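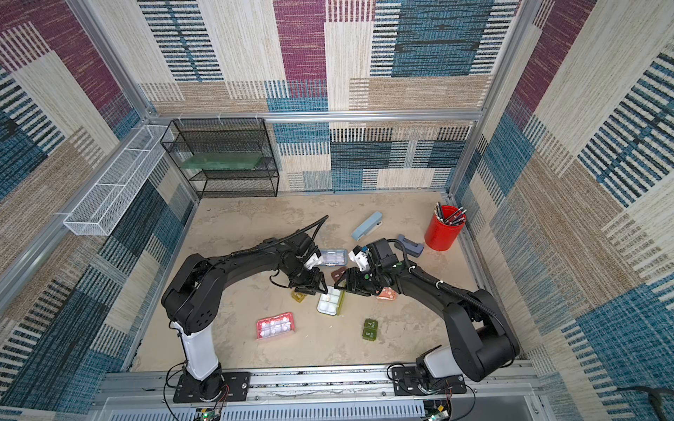
Small plastic containers and boxes in various colors.

Small plastics come out of the Arkville blue bins in June

Well, it's official, and I know a bunch of you are going to be annoyed, so let me get it out quickly. Starting in June, the little stuff can't go in your blue bin anymore. Anything plastic that measures under 2 inches on its longest side, plus any box or tub smaller than a deck of cards, goes either in the trash or to the new drop-off window at the Storketon transfer station. Milk jugs, soda bottles, detergent bottles and big yogurt tubs are all still fine. Keep putting those out exactly like you do now.

The letter went to 1,864 households last week, and I got mine stuck inside a pizza flyer, so if you think you didn't get one, go check your junk mail pile. It's a single folded sheet, pale green, with the new list on one side and a map to Storketon on the other. The map has the bridge on the wrong side of the feed store (I called and they know). Just follow the county road like you always would and turn at the second light.

I drove over to Storketon to talk to Birthe Briem, who runs the station for Norðdahl, the hauling company that picked up our contract two winters ago. She met me at the gate in a yellow vest and handed me one just like it, and we stood by the sorting line for most of the morning. It's LOUD in there. I have four pages of notes and I can read maybe three of them.

So the problem is the screens. Everything from our bins gets dumped on a belt and then goes across a set of big spinning discs with gaps between them. The gaps are there to let broken glass and dirt drop through. Bottle caps drop through too, and so do pill bottles, film canisters, travel shampoos, those tiny sauce cups with the lids, bead boxes, contact lens cases, you name it. All of it lands in the glass pile. Then the glass buyer looks at the load, sees a rainbow of plastic bits in it and knocks down the price, or just turns the truck around.

"People were doing what we told them to do," Birthe said. "The old flyer said all plastic. We printed that flyer."

I appreciated that! I had come ready to be scolded, because I am a person who has rinsed and recycled every mint box I ever bought.

Every rejected glass load costs Norðdahl $900 by the time you add the driver, the fuel and the dump fee at the other end, and Birthe said that bill was going to show up in our rates sooner or later. Taking the small stuff out was the cheaper fix. The other fix was a new set of screens with finer gaps, and she laughed when I asked for a price on those, so I'm guessing we aren't getting them.

The drop-off window is on the left as you come in, past the scale and before the tire pile. You don't need to go over the scale. It's open from 8 in the morning until noon, and then again from 2 to 5, and there's no charge for Arkville or Storketon addresses. Bring something with your address on it the first time and they'll give you a sticker for your windshield. After that you just hold up your bucket and they wave you in.

What they want at the window is hard plastic only, clean, with the lids off. Caps and lids go in one barrel and the little boxes and jars go in another. No batteries, no needles, no nail polish bottles, nothing with food stuck in it. Prescription bottles are okay if you peel the label, and if the label won't peel they have a black marker on a string.

Now for the part I was happier about. Before they settled on any of this, Norðdahl sent out a survey, and 388 of us filled it in. I was one of them! I figured it went straight in a drawer, but Birthe had the whole stack in a binder and let me flip through the comments page. The most common question by a mile was whether someone could use the containers as they are. Plenty of folks around here have a kitchen drawer full of snap-lid boxes in perfectly good shape, and it feels wrong to grind them up.
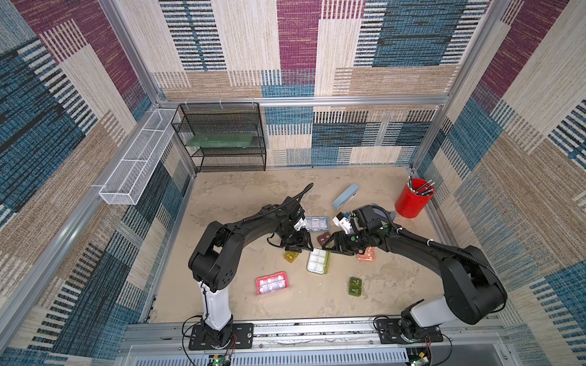 That question is how Lærke Þórarinsdóttir got involved. You probably know her from Hasta, the craft and hardware shop across from the post office, the one with the paint chips in the window. She called Birthe up after reading the survey results in this very newsletter (thank you, Lærke!) and said she'd take the good ones. She's cleared two shelves at the back of the shop, next to the picture hooks, and starting in June you can leave clean containers there and help yourself to whatever you need. It's free in both directions and you don't have to buy anything, though I did come home with a roll of masking tape and a birthday card.

I asked her who on earth wants a used mint box and she gave me a list so long I had to turn the page. Fishing people want them for hooks and split shot. Quilters want them for pins and bobbins. The second grade teacher wants as many as she can get for crayon stubs. Seed savers want the ones that close tight, and model train people want the clear ones so they can see which tiny screw is in which. Lærke keeps her own spare fuses in an old cough drop box in her truck.

There are a few rules on her side too. Nothing that held medicine, please. Nothing that held bait, even if you think you've washed it. Wash things in hot soapy water, let them dry with the lid off overnight, and match the lids up before you come in. She was pretty firm about the lids. If she gets a bag of lids with no boxes she's going to drive it to Storketon herself, and she'd like you to spare her the trip.

If a box is cracked, or the hinge has gone, or it's got that cloudy sticky feeling old plastic gets, take it to the window and skip the shelf.

A couple of things I got asked when I mentioned this in line at the bank, so I'll answer them now.

Do caps go back on the bottles? Yes, on the big bottles. Screw the cap back on and put the whole thing in the blue bin. It's only loose caps that cause trouble. I had been taking mine off for years, because at some point that was the rule, and I asked Birthe about it twice to be sure.

Can you put the small stuff inside a bigger bottle and send it through that way? No. I thought this was very clever when I came up with it and Birthe had clearly heard it before. The bottle gets crushed and baled, and mixed plastics inside one bottle can spoil the bale.

Will they leave a tag on your bin if you get it wrong? In June and for a while after, the drivers will leave a green card telling you what they spotted and they'll still take the bin. Later on they may leave the bin. She couldn't give me a date for when that changes and I'd rather not guess at it.

What about apartments? The folks at the mill building share four big bins, and they'll get a poster for the wall in the bin room. If you live there and the poster isn't up by the time the change kicks in, call the Norðdahl office and ask for Birthe. She picks up her own phone before 10 and it goes to a machine after that.

I've got a coffee can on the windowsill now for caps and a shoebox under the sink for anything that might go to Hasta, and my husband has already put a lemon in the coffee can. We'll see how it goes. I'm planning to make the Storketon run once a month when I'm headed to the feed store anyway, and I've told both neighbors I'll take theirs if they leave it on the porch the night before.

One last correction on the green letter. The phone number at the bottom is the fax line. If you call it you'll get the squeal, so use the number on your bill.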